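Course handout 4: Notes for the visit to the Keststead laboratory
Lecturer: Adoración Vallejo
Demonstration: Rok Vasić and Dragica Yordanov

Please read these notes before you write your report. They repeat what was said at the demonstration and add some points for which we had no time. The report is due in December and should have no more than 1000 words.

1. Two views of the same table

At Keststead the two arms work over one white table. Each arm ends in a parallel gripper, that is, a gripper with two fingers which open and close against each other. The operator can look through a small camera close to the gripper or through a camera placed higher. In the close view the fingers are always present, so it is easy to judge if a part is between them. It is more difficult to judge how far the part is from other things on the table. 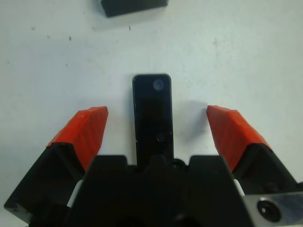
Fig. 1. Close view with the fingers open and the black bar between them.

Look at the shadow of the bar in Fig. 1. Ms. Yordanov explained that she uses shadows to estimate the height of the fingers when she has only the close view. With soft light this works less well, and several students asked about it. Her answer was that she goes down slowly and stops often.

Notice also the round mark near the upper end of the bar. A mark of this kind helps you to tell one end from the other. On a plain bar with two equal ends you would have to choose another feature.

2. Sharing the space

The second topic was how to keep two arms from disturbing each other. Mr. Vasić gave the rule they use in the laboratory: one arm moves, the other one waits, and the waiting arm stays high enough over the table. This costs time. In the Plikham exercise, which you will do in week 8, both arms may move together, but only after you have divided the table into zones on paper.

For your drawing, use Fig. 2. Mark the tray with the black rim and the flat black object to the left of it, then draw the area each gripper needs. Remember that the cables also need space. The left gripper is open wide and the right one is nearly closed, so the two areas will not have the same shape.
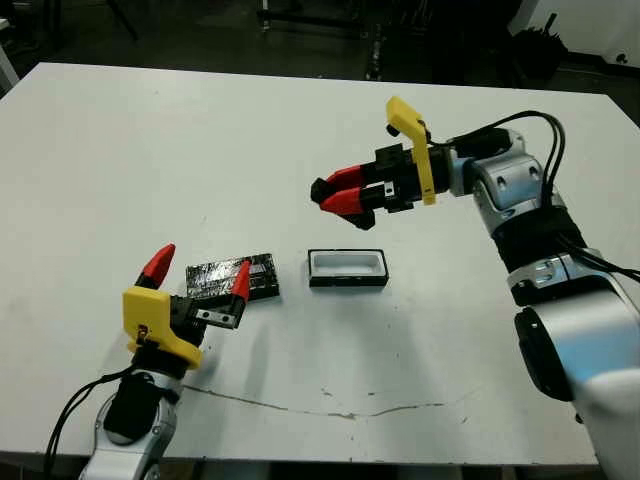 3. Questions for the report

a) Which of the two views would you choose for the last part of a grasp, and why?
b) What information is missing in Fig. 1 that you can find in Fig. 2?
c) Propose one change to the light over the table and describe what it would do to the shadows.

Send the report to Inna Lytvynenko as one file, with the drawing included.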